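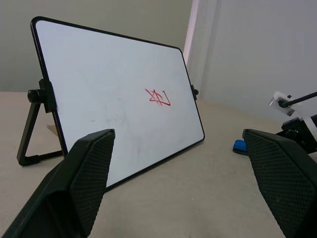

4. Setting out the building on the plot

This section is for the small annex building, model Irwood 2, when it is placed on a prepared plot. Read all of it before you drive the first peg. If your plot slopes more than the limit in section 3, stop and write to the Flostetau office first.

You will need: the approved site plan, twelve wooden pegs, string, a 30 m tape, a level, and the bag of corner plates. Two people are necessary. One person can not hold the tape straight over the long side.

4.1 Fixing the base line

1. Find the boundary mark nearest to the road. On the site plan it has the letter A.

2. Measure from A to the front wall line. The distance is written on your plan and it is different for every plot. Do not take it from the neighbor's building.

3. Drive peg 1 at this point and peg 2 at the other end of the front wall. Leave the pegs 100 mm above the ground.

4. Stretch the string between the two pegs. This is the base line, and all other measures start from it.

Note: The planning authority usually measures to the outside face of the cladding. Our drawings show the outside face of the frame. If your permit gives a minimum distance to the boundary, add the thickness of the cladding to it.

4.2 Squaring the corners

5. From peg 1, set out the side wall with the tape and drive peg 3. Do the same from peg 2 for peg 4.

6. Measure both diagonals. They must be equal within 5 mm. If they are not, move pegs 3 and 4 only — never the base line.

7. Write both diagonals on the check sheet and sign it. The inspector may ask for this sheet later.

Caution: Before digging, get the drawings of the buried pipes and cables from the utility companies. Within one meter of a marked cable, dig by hand.

4.3 Foundation pads

8. Mark the center of each pad under the string. The distance between centers is 900 mm along the side walls.

9. Dig to firm ground, and in all cases not less than the frost depth in your permit.

10. Put in the gravel, compact it, and check the level from pad to pad.

11. Lay the corner plates, part number 2211, with the slot facing to the inside. On the Pešek version the plates are already welded to the frame, so you skip this step.

Note: Excavated soil makes a heap of some 1077 liters when all pads are dug. Keep it away from tree roots. Many permits forbid to store soil under the crown of a protected tree.

4.4 Before you continue

Leave the strings in place until the floor frame is bolted. If a string must be removed for the delivery, mark its position on the pegs with a saw cut.

Questions about the setting out go to Bohumila Bartoš. For orders delivered from the Burari works, please write to Sneha Nautiyal and include your plan and the check sheet.

Continue with section 5, Floor frame.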